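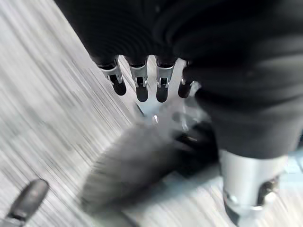
Figure 2. Fingertips above the pale, streaked surface, Coststead room.

13 September 2025
By the Ovel Household Textiles Group, Coststead

3.2 How a dropped cloth settles

Crumpled cloth is a wonderful thing to study, and it is easy to overlook because it is in every home. We had expected the Coststead sessions to tell us mostly about folding. What held our attention was the stage before folding, when a cloth lies in a heap and has to be sorted out by touch -- finding a corner, freeing an edge, working out which layer is on top. Each cloth was let fall from a height of 30 cm and left alone for 60 seconds before handling began. The heaps were never smoothed by hand between trials.

Plain, matte cloths gave us the richest shapes. They gathered into soft mounds with deep creases between them, and where one layer crossed another a dark pocket often formed underneath.

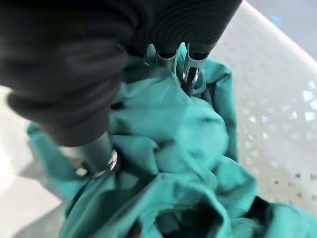

These pockets matter a great deal for tidying. A pinch taken at the top of a mound lifts a middle part of the cloth and leaves the edges hidden, so the heap simply moves. A pinch taken at a loose flap opens the cloth much sooner, and we were delighted by how often one good flap was enough to undo a whole heap! In the Privance trials from July we had scored mounds and flaps together. We now keep them as 2 separate classes, and the Châu crease scale, described in Section 2, is applied to each one on its own. Thicker towels follow in the next section.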